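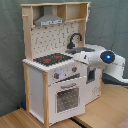 Robot arm at the toy kitchen, sink side.

Drilby Kitchen Set – data card

Supplied by Gimlow. Card last edited December 15, 2023 by Vibeke Snorradóttir.

The set holds 2000 recorded runs of a robot working at wooden play kitchens. Each run comes as video with joint positions and a one-line task text. Tasks cover the oven door, microwave door, knobs and sink.
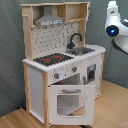

Runs are stored in 25 archives. You can download one archive on its own to try the format before paying for the rest. The Uvell reader opens them directly, and a plain Python loader is in the tools folder.

Known limits: almost 4 per cent of runs have no task text. Lighting varies little, so expect weaker results in a real kitchen.

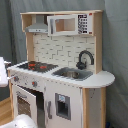

Split the data by kitchen if you want to test on a layout the model has not met. Version 2 is due in April and keeps the same file names.

Licence: single site, research or commercial use. Questions about terms go to Oddur Þórarinsdóttir at Gimlow.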